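Open Doors at Starusach: An Afternoon of Folding, Lifting and Learning

Markbridge – The Starusach automation center opened its workrooms to the public in August, and nearly 3000 residents registered for a place.
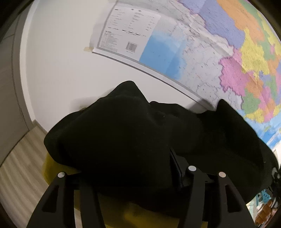 Tours left the front hall in groups of 16 and moved through the ground floor at an easy pace. The center's work concerns ordinary household tasks, above all the handling of clothing and other soft goods. Cloth changes shape each time it is touched, and staff described it to visitors as the hardest material they deal with.

Guests were invited to try the hand-held grippers used to record each task. Most needed several attempts before they could pick up a garment by one layer only. Children, as a rule, were quicker than their parents.

The program is funded jointly by Iyer and Fludora, which have supported the center for 4 years. Their agreement provides for a second set of workrooms on the upper floor – these remained closed during the visit – and for a yearly open day.

Registration for next year's tours will be handled by the Markbridge public library.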